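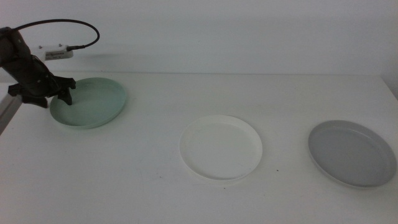 Issue 122

How to Sort a Mismatched Plate Cupboard

4 min read

Dec 19, 2018

December is when people come over and you learn what you own in the way of plates. In our house that means one green, one white, one grey, and a stack of things from a set that was discontinued before we'd broken the first piece.

You don't need a new set. You need an hour and a clear table.

1. Empty the cupboard. All of it, including the platter at the back you've been pretending is a shelf liner.

2. Lay the plates out flat, side by side, with a gap between them. Stacked plates all look the same size. Spread out, the grey one shows itself to be a bit bigger than the white, and you understand why the pile has always wobbled.

3. Check the rims. Run a finger around each one, slowly. Anything chipped goes under a pot plant or out the door.

4. Sort by size first and colour second. Everyone wants to do it the other way. The result is lovely until somebody needs the bottom plate.

5. Pick your colours. Muted ones forgive each other, so a soft mint green will sit happily beside white and grey. The orange souvenir plate from Pilivon will not, and should be given cheese duty.

6. Wipe the table before you set it. A white plate on a white tabletop looks very smart and makes every crumb look like evidence.

7. Put it all back, biggest at the bottom, no more than you can lift with one hand. I use a Trellura rack for the side plates. It leans a little. So do I by this point.

When setting the table, alternate the colours around it and don't put the two odd ones together. Guests will assume you planned it.

Comments (3)

priva_kitchen: Did this last night and found a plate that belongs to my sister. Have put it at the bottom of the stack.

lam255: Disagree with step 4. Colour first, always. I have long arms.

teatowel: What do you do with bowls? Mine are breeding.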